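Gripper kit on trial: the Vadetti starter set

February has been a good month for anyone who likes watching a machine pick things up. The Vadetti set finally came out of its crates and onto the bench, and I've spent more afternoons with it than I planned to. Norbert Dudás asked me for a few paragraphs for the newsletter, so he is getting more than a few!

The set is sold by Fenport as a gripper, a wrist camera and the software that ties them to an arm you already own. No arm is included, and you should read that line of the listing twice, as Calum Baxter didn't the first time round. Getting the gripper bolted on took us 2 evenings, and most of the first one went on finding the right adapter ring. After that it went fast. The software saw the gripper on the first try, the camera came up a minute later, and by the time Hélène Charbonneau arrived with the coffee we were opening and closing the fingers just for the fun of it.

What I like best is the feel of the grip setting. It's one slider, and the low end of it is really low. Foam is a rotten thing to practice on, squashy and light, and it will skate away from you if you come in at a bad angle, but I was picking blocks up on my first afternoon and I am no great driver. Cylinders are still my weak spot. Torquil MacAulay has a way of coming at them from slightly to one side that I can't copy yet – ask him to show you, he'll be delighted.

The wrist camera is the part I'd argue over. You get a nice close look at whatever is between the fingers, and that helps a lot in the last inch. The trouble is glare. Our overhead lights bounce straight off the tabletop, and I'd love an exposure control that doesn't hide 2 menus deep. Blair Baxter wrote to Fenport and got a friendly answer, though no promise.

Foam blocks, from the wrist and from across the bench:
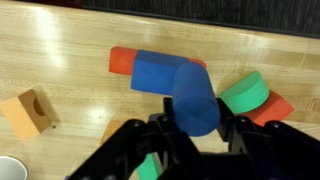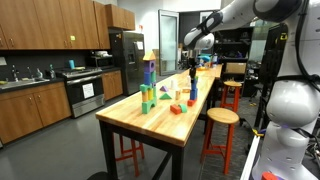
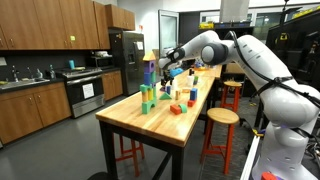
The manual deserves a kind word too. It's short, the drawings match the parts, and there is a whole page on what to do when the fingers stall. We needed that page. I'd also put in a good word for the spare fingertips, which come in their own little bag and swap over with a single hex key.

Price is 700 for the set without the extended support plan, and we skipped the plan. Hélène would like us to try the Drotovow gripper before we settle on anything, and that's fair, especially for heavier parts. Me, I'd keep this one. If you want a turn, tell Norbert which afternoon suits you and bring something soft to pick up – he's after new shapes, the odder the better.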